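Fimthorpe Cable Handling Kit
Research edition, with the Otari policy package

Product code: FT-2998
Ships with: gripper tip set, cable set, Otari software license, printed setup guide
Works with: one or two arms

The kit is for labs that want to repeat or extend our results on picking up and sorting cables. Cables are hard for a robot arm because they change shape every time they are touched. A method that works on a rigid block often fails on a loop of wire, and a cable tied in a bundle needs a different grasp from one lying loose.

Otari learns from demonstrations. An operator guides the arm through the task, and the software trains a policy from the recorded motion and camera views. The base package includes 113 demonstrations, all made by trained operators at our Drileteo site.
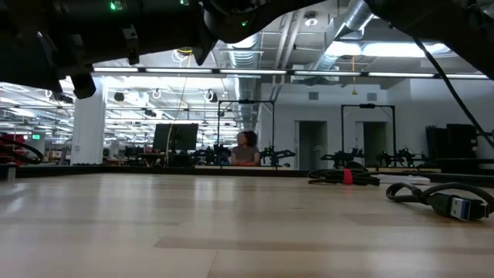 Grasp choice is the part of the method we changed most in version 3. The earlier release picked one point on the cable and closed on it. The new one scores several points and prefers the ones that hold the shape together. On a coiled bundle like the one with the red strap, it will usually go for the middle, where the strap is. A short USB cable has no strap, so the policy looks for the molded plug first. Glossy tabletops are supported – reflections from ceiling lights gave us trouble in version 2, and the training views now include them.

The Upadhyay test set is sold separately. It contains 5 cable tasks with scoring sheets, and we recommend it if you plan to publish a comparison.

Not included: arms, cameras, table, workstation.

Orders placed before April received version 2 and can be upgraded at no charge. Send your license number with the request.

Page updated 6 Sep 2018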